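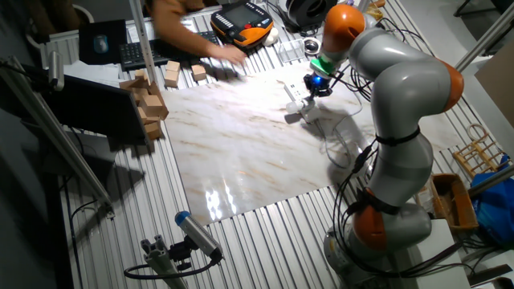 # How to get a copy of a Stanholm police report

Anyone named in a report can ask for a copy. So can a parent of a minor named in it, an insurance company handling the claim, or a lawyer with a signed letter from the client. Other people can usually get the one-page summary but not the full report.

## Before you ask

Find the case number. It's on the card the officer gave you, in the top right corner. If you lost the card, the records desk can search by date, street and last name, but expect a longer wait.

Burglaries, thefts, vandalism and car crashes inside the town line are all handled by Stanholm. Anything past the Buneck bridge belongs to the county, and the Stanholm desk can't look it up for you.

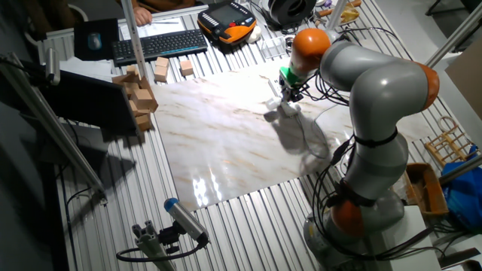 Reports aren't released the same day. A simple theft report is ready once a supervisor has signed it, most often within a week. If someone has been charged, the full report may be held until the case is over, and you'll be given the summary in the meantime.

## Asking in person

1. Go to the records window at 29 Grellton Street. Use the side door. The front desk doesn't take requests.
2. Bring a photo ID. A work badge isn't enough.
3. Fill out Form 13. Write the case number on both pages.
4. Pay for the copy. The first report is free to victims. Extra copies and photos cost money, and the price list is taped to the window.

The window closes at 4 p.m. and the line is shortest before 10.
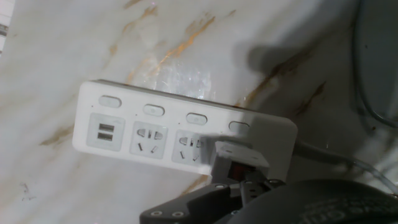
*Last updated: May*

## Asking by mail

1. Print Form 13 and sign it in ink.
2. Add a photocopy of your ID.
3. Put in a stamped envelope with your own address on it. Reports over 200 pages go out on disc, so use a padded one if your case is a large one.

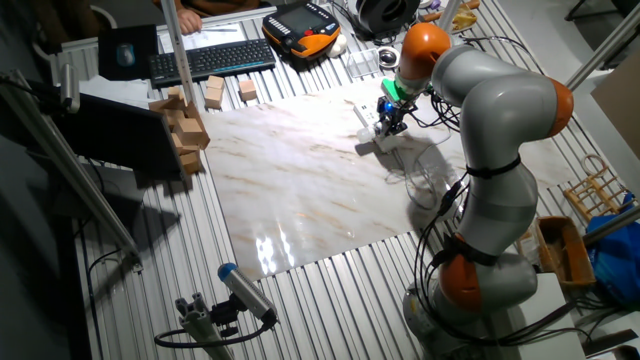 4. Mail everything to Records, 29 Grellton Street, Stanholm. Don't send cash.

## If you're turned down

You should get a letter that names the reason. Read it first, as many refusals are only a missing signature or a wrong case number, and you can fix those by sending the form again.

For anything else, write to the town clerk in the Arango Building and attach the letter. Ask for the report with the private parts blacked out. Keep a copy of what you send.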